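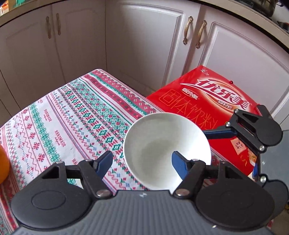
Subject: Re: washing old tablecloths without wrecking them
Date: May 19, 2023

Hi all,

Catching up on the digest over a cup of tea and I couldn't let this one go by.

> I've inherited a stack of my nan's printed cloths, some
> never used as far as I can tell. There are yellow marks
> along all the folds. Would you soak or just put them
> through on cold and hope? I'm scared of the reds running.

Soak, soak, soak! I've got 47 of the things in the linen press (yes, I counted, my sister made me when we did the contents insurance) and the fold marks come out of nearly all of them if you're patient. I use the laundry tub, lukewarm water, a scoop of plain oxygen bleach, and leave it overnight. Tip the water out in the morning — it'll be the colour of weak tea and quite revolting — and go again. Two goes is usually plenty. The worst one I ever had was a Drosow with a border of gum blossom, bought at a church fete in July, and that took most of a week.

On the reds, do the hanky test first. Wet a corner on the hem, press a white hanky on it hard, and look. If you get pink, no soaking at all, just a quick swish in cold and straight out flat on a towel in the shade. I lost a beautiful Prelto that way in 2000, hung it on the Hills hoist dripping wet and the cherries ran right down into the cream. Still cranky with myself.

Someone further up asked whether Wavine is a maker or a shop. I've only ever seen it on a swing tag, never sewn in, so my guess is a shop, but happy to be told otherwise. The Tóth ones do have a sewn label, small, usually on the short side near the corner, and it's often been snipped off because it scratched.

Please don't iron before the marks are gone. The heat sets them and then you're stuck with them. And if you're storing them again, roll them on a cardboard tube with an old sheet around the outside. The fabric place in town gives me their empty tubes for nothing, I just have to get in before the kindy does.

Having said all that, I do think you should use them. Mine go on the kitchen table in rotation and they cop gravy and beetroot and all sorts, and they come up fine. A bit of wear looks nice on a printed cloth.

Has anyone got a trick for rust spots? Lemon and salt has done nothing for mine except make the laundry smell like a fish and chip shop, and I'm a bit nervous of the stuff in the little bottle from the hardware.

Cheers from a soggy Ballarat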